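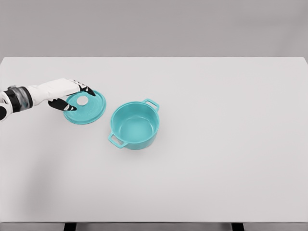

5. Simulated handling tasks: rules for set-up and release

5.1 Scope

This section applies to all tabletop tasks run in the Gasotero simulator with a multi-finger hand. Complete it before any motion file is passed to the Lismont cell. Tasks with sharp tools, liquids or heated parts are covered in Section 6.

The lid-and-pot task is the reference task for this section. It uses one arm, one lid and one open pot on a plain table.

5.2 Before you start

1. Load the task file and confirm that the table, lid and pot appear. Remove any object that is not listed in the task file.
2. Check that the pot is open and stands flat on the table. The lid starts beside the pot with bare table between them.
3. Open the Contacts panel. Turn on contact reporting for the thumb pad and each fingertip.
4. Set the force limit for each fingertip to 25 N or lower.
5. Save the scene under a new revision number. Do not overwrite a released revision.

NOTE: The lid may lie at a slight tilt. Do not level it by hand. Leave the start pose as the physics engine sets it.

5.3 Approach and grasp

1. Bring the hand in above the lid with the palm facing down.
2. Spread the fingers so that the thumb and the fingertips come down on different parts of the lid. Keep the center knob between them.
3. Lower the hand until the Contacts panel reports the thumb and at least one finger.
4. Hold for 300 ms before closing further.
5. If the panel reports contact at the palm, stop the run and raise the approach height.

CAUTION: A grasp that passes in simulation is not proof of a safe grasp on hardware. Friction values in the standard library are estimates. Measure the real lid before release.

5.4 Transfer and placement

1. Lift the lid clear of the table before moving it sideways.
2. Route the hand so that it does not pass below the height of the pot rim. The pot handles count as obstacles, including the one that faces the lid.
3. Lower the lid onto the rim. Open the fingers only after the panel reports contact between lid and rim.
4. Withdraw the hand straight up.

NOTE: Contact between the lid and a handle counts as a failed run, even if the lid ends up seated.

5.5 Release to hardware

Release requires 7 runs in a row with no failed run and no force limit event. Change the random seed for each run. If any setting is changed, start the count again.

Attach the following to the release form:
- Scene revision number
- Seed list
- Contact log for each run
- Hand model version, as shown in the Canarent driver window
- Name of the person who ran the task and name of the reviewer

The reviewer must not be the person who ran the task. At the Petridis site, forms go to Imre Gál.

CAUTION: Run the first hardware trial at reduced speed with the guard closed. Keep one person at the emergency stop for the whole trial.

Section 5 revised March 2022. Replaces all earlier versions.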